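Open day at Seltard, Plollthorpe

Got there Thursday, doors at 2, queue already out to the bike racks. Seltard do the finishing and folding trials for Kalogeropoulos, the umbrella and rainwear people, so most of the day is cloth and things made of cloth. Lots of parking. Tea 90p.

Folding tables

Started here. Thin stuff, pale lavender-blue, very soft to look at. Spread out on reddish wood tabletop with a lovely swirly grain. Slippery cloth is the hard one apparently, it puckers at the end as soon as it's folded over and one corner always wants to stick up. Would have stayed longer but the tour was moving on – we had a slot to keep.

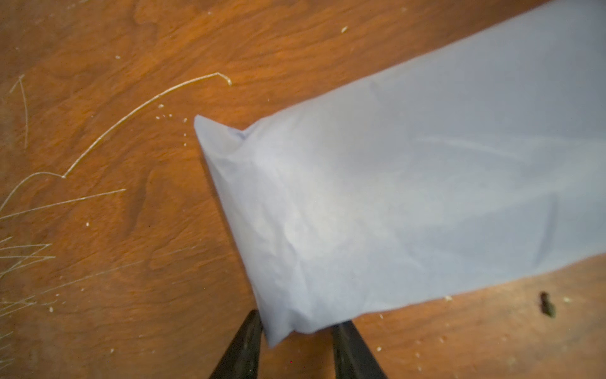

Umbrella room

Best bit. White brick-pattern walls, brown wood floor, compact umbrellas laid in a loose row with the canopies rolled tight. Handles all pointing to the front, wrist straps hanging off the ends. I liked the light pink with the black band. Mint-teal one also very nice, and there is a cream with a black pattern that my mother would of wanted. The plain black looks dull next to them but I'm told it outsells everything.

They tidy and re-lay the same umbrellas all day, roughly 800 times in a busy week. Asked about straps tangling, got a long anwser, missed half of it over the noise from the corridor.

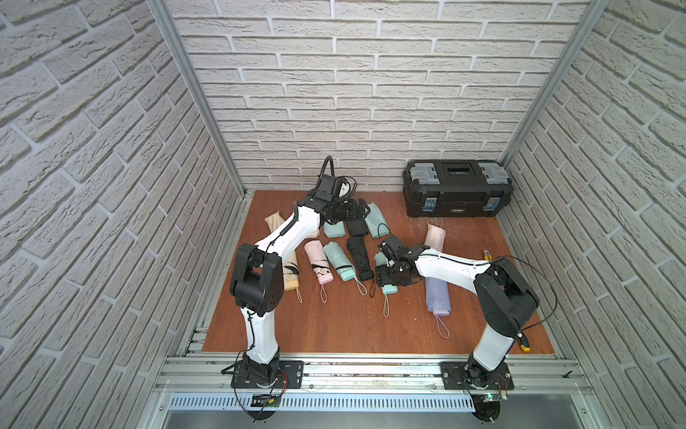 Umbrella room, Seltard open day.

Shop and getting home

Small shop by the exit, Turura range only, seconds in a bin by the till. Bought a navy one. Card only – bring one. Bus back to Plollthorpe stops opposite the gate, last one goes earlier than the timetable says so check with the desk. Next open day in March, booking through the Seltard site.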